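# How a robot learns from examples

Think about how you learned to pour milk. Probably no one gave you a list of rules. You watched a grown-up do it, then you had a go, and you spilt some, and you had another go. After a while your hands knew when to tip and when to stop.

Some robots learn in a similar way. People show them a job many times, and the robot's computer looks for what the good tries have in common. Each try that gets saved is called an **example**. A big collection of examples is called a **dataset**.

These pages are about the people who collect the examples, and what they do all day.

## Why not just tell the robot what to do?

You can, for some jobs. A robot in a car factory might put the same bolt in the same hole all day long. The bolt always arrives in the same spot, so the robot can follow a fixed list of moves: go left, go down, turn, go up.

Now think about your kitchen. The cups are in a different place every day. One has its handle pointing at the wall. Another is behind the cereal. If a robot followed a fixed list of moves in your kitchen, it would close its fingers on nothing, or knock something over.

You could try to write a rule for every cup in every place. You would be writing for a very long time, and then somebody would buy a new cup.

So engineers do something else. They collect examples of cups being picked up in lots of different places and let the computer work out the pattern. This is called **machine learning**.

## Who collects the examples?

Godelieve Verbeke works for a company called Clidance. Her job title is "demonstration operator". A demonstration is when you show somebody how to do something.

Godelieve starts at half past eight in the morning. She has a table, a robot arm and a box of ordinary things to pick up. She steers the arm with a pair of handles. When she moves a handle to the left, the arm moves to the left. When she squeezes, the robot's fingers squeeze.

The steering program is called Norker. It does two things at once: it passes Godelieve's movements on to the arm, and it writes them all down.

The first week was hard, she says. Your own fingers can feel whether a cup is slipping, but the handles don't let you feel very much. You have to use your eyes instead. New operators practise for 2 weeks before any of their examples are kept.

## What is inside one example?

An example is more than a video. Norker saves several kinds of information together, and they all have to match up in time.

**Pictures.** Cameras record what is near the robot. A camera can stand beside the table, and there can be a very small one on the robot's wrist, close to the fingers.

**Positions.** The arm has joints, like your shoulder, elbow and wrist. The computer saves how far each joint is bent.

**The fingers.** The part of a robot that takes hold of things is called a **gripper**. The computer saves how wide open it is.

**The instruction.** Someone types a short sentence that says what the job was, such as "pick up the blue cylinder". Later on, this helps the computer connect words with movements.

**The result.** The operator marks whether the job was done or not.

Norker saves the positions and the fingers many times every second. A single example might last only 12 seconds, but there is a lot of information in it.

## How one example is made

Every example at Clidance is made in the same order. You can follow along.

1. **Set out the object.** Godelieve puts it somewhere on the table. She tries not to use the same spot as last time.

2. **Send the arm home.** "Home" is the place where the arm waits before each try. It is a bit like standing on the starting line.

3. **Press record.** Norker beeps. From now on everything is being saved, even if Godelieve sneezes.

4. **Move in close.** She brings the gripper towards the object slowly, with its fingers open wide enough to fit around it. At this stage the wrist camera is very useful, because it shows the fingertips from close by. It doesn't show much else. Compare it with holding your face right up to the table: you would see a lot of table and only part of whatever was next to your nose. In the picture below, one black finger is touching the top edge of a pale blue object and the other is lower down, covering part of it. Most of the rest is plain, pale background.

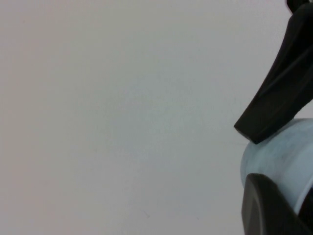
5. **Close the fingers and lift.** If the object comes up with the gripper, good. If it rolls away, Godelieve can try to fetch it. She keeps recording either way.

6. **Put it down and stop.** The object goes where the instruction said. Norker beeps twice.

7. **Mark the result.** There are 3 buttons: "done", "not done" and "throw away". The last one is for tries that can't be used at all, for instance when a cable came out.

Then she goes back to step 1.

## Are mistakes any use?

Yes, some of them are. Suppose the gripper comes in a little too far to one side and nudges the object. A careful operator notices, backs off, lines up again and picks it up properly. That example shows the computer how to fix a problem. If every example were perfect, the robot would never see what to do when something goes wrong.

Other mistakes do cause trouble. If an operator marks "done" when the object is still lying on the table, the computer gets the wrong idea about what "done" means. This is why a second person looks through the recordings.

At Clidance that person is Jagadeesh Murthy. He watches the videos in the afternoon, faster than normal speed, and slows down when something looks odd. He checks that the instruction fits what happened. He also looks for recordings where a camera stopped working halfway through.

He uses a program called Subramaniam to sort them. It puts similar examples next to each other on the screen, so he can spot one that doesn't belong.

## Why so many?

Imagine that you had only ever seen one dog, and it was small and white. Then a huge brown dog walks past. Would you know it was a dog?

A learning system has the same difficulty. If the object was always on the left of the table in the examples, the robot may only be good at reaching to the left. If the lamp was always on, it may do badly when the room is dim.

So the operators change things on purpose:

- where the object is
- which way round it is
- how bright the room is
- which object is used
- who is steering

That last one might surprise you. People steer in different ways. Godelieve goes slowly and straight. Another operator swoops in from the side. Both ways can work, and the computer gets to see both.

In June the team at Clidance worked on cylinders, which are shapes like a tin or a tube. Round sides are tricky for flat fingers. If the fingers aren't well placed, the object can slide or turn. It took nearly the whole month to collect enough examples for the first round of learning.

## What happens next?

The examples are sent to a computer that is much more powerful than the one on your desk at school. It goes through them again and again. Each time it makes a guess: "With these pictures and this instruction, where did the person move the arm?" It compares its guess with what the person really did. When the guess is wrong, it changes some of its own numbers slightly and carries on. This is called **training**.

After training, the robot has to be tested. The handles are put away and the arm has to move by itself. Jagadeesh places an object, gives the instruction and writes down what happens. He does this with objects from the examples, and also with objects the robot has never met.

If it keeps failing in one corner of the table, Godelieve gets a note the next morning asking for more examples in that corner.

## Try it yourself

You need a friend, a table, a scarf for a blindfold, and something that won't break, such as an empty plastic bottle. If you have a pair of kitchen tongs, use those as the gripper. Ask a grown-up before you start.

1. Put the blindfold on one person. That person is the robot and holds the tongs.
2. The other person is the operator and stands behind.
3. Put the bottle anywhere on the table.
4. The operator may say only these 5 words: "left", "right", "forward", "down", "close".
5. See whether the robot can take hold of the bottle.
6. Write down each word the operator said, in order. That is your example.

Now move the bottle and read out the same list again. Does it still work? Swap places, collect a few more lists, and look for the parts that stay the same.

## Words to remember

**Dataset:** a big collection of examples.

**Demonstration:** showing how a job is done.

**Example:** one saved try, with its pictures, positions, instruction and result.

**Gripper:** the part of a robot that takes hold of things.

**Machine learning:** when a computer finds patterns in examples.

**Training:** going through the examples many times and making better guesses.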